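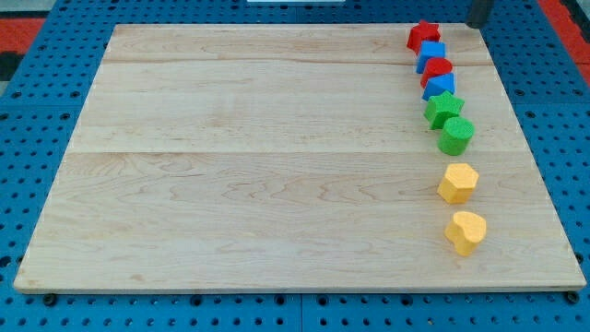 Quick one tonight, it's past ten and I still haven't packed lunches. But I said I'd write up the move and if I don't do it now it won't happen.

So. We're in. Trillmont, second floor, the one with the green door. Two bedrooms, a kitchen you can cross in three steps, and a hallway closet so deep I lost a mop in it. After four years in the Hilten place it feels small and also much, much brighter. Windows on two sides! I keep walking over just to look out of them. There's a bakery across the street and a guy who waters the sidewalk.

The money part, because people asked. Rent at Hilten had gone up to 2,000 and they wanted more in October. The new one is 1,412 a month with water included. Heat isn't. I'm trying not to think about heat. Movers, truck, deposit and the new lock came to 3,782 all in, and that was with my brother doing the couch for free (he wants it noted that he did the couch). More than I planned. I'd put aside less than that and had to raid the car money, so the car keeps making its noise until spring.

Things I got right:

Labeled every box on the side, not the top. Once they're stacked you can't see the top. Learned that one last time.

Packed a first night bag. Sheets, toothbrushes, kettle, tea, one pan, phone chargers, toilet paper. Kept it on the front seat with me. We were in bed by nine thirty, which, after that day, was a miracle.

Took pictures of the old apartment after it was empty, every wall, inside the oven, inside the fridge. Emailed them to myself. Haven't gotten the deposit back yet but I feel ready for a fight.

Things I got wrong, longer list:

Books in big boxes. I know. I KNOW. Everybody says small boxes for books. I ran out of small boxes at midnight and thought how bad can it be. The bottom went out of one on the stairs and half my cookbooks went down a flight and a half. The Turkish one lost its spine.

Didn't measure the bed frame. It fits the room. It did not fit the turn at the top of the stairs. We took it apart on the landing with a butter knife and a hex key from some other piece of furniture, while the downstairs neighbor stood in her doorway with her dog. Her name is Eylül Gündoğdu, she's been in the building 17 years and she ended up bringing us a real screwdriver and a plate of cheese pastries. So maybe the bed frame goes in the other list. I gave her the plate back yesterday with lemon bars on it and she told me which dryer eats quarters. It's the left one.

Internet. Called Altura two weeks ahead like a grown up. They scheduled the install for the old address. I called back, they fixed it, and then they scheduled it for the new address in the wrong month. Been using my phone for everything, and this is going up on my phone too so forgive teh spelling. They say it's sorted. We'll see.

Didn't cancel the grocery delivery. Somebody at Hilten got a very nice bag of clementines. Enjoy.

Address changes I forgot, in case you're moving and want a list: library card, the vet, the dentist, the school (!!), my eye doctor, the place that mails the contact lenses. Bank I remembered. The school one was bad, they had a letter go to the old place about picture day and we showed up in a shirt with ketchup on it.

The kid is fine, by the way. Thanks for asking, those who did. First two nights were rough, lots of walking into our room at three in the morning to say the fridge is loud. It is loud. I put a folded towel under one corner and that helped some. By the fourth night slept through. Picked the smaller bedroom without being asked becuase it has the window over the bakery, and now wakes up talking about bread.

Cat took a week. Lived behind the washing machine, came out for food after dark, hated all of us. Yesterday was on the windowsill like she'd paid the rent.

What's left: eleven boxes in the hallway and I have no plans to open them. Curtains. I've got a sheet pinned up in our room and it's got cartoon whales on it. A rug, maybe. The Benmoussa shop on the corner has a dark red one in the window that I visit every time I go out for milk. Too much money. I go in anyway and touch it. The man there has started saying good morning to the rug and me both.

Also need to find the box with the good knives. It's labeled KITCHEN GOOD, I remember writing it, and it's nowhere. I've been cutting onions with a steak knife for nine days. If it's in my brother's truck I will scream.

One more question before I go pack these lunches. Old building, radiators, the one in the bathroom knocks at five every morning like someone's asking to come in. Landlord says bleed it. I have never bled anything. Is that something I can do with a bucket and a key or do I call a person? Tell me in the comments, and tell me where you buy the key.

Ok. Lunches. Night.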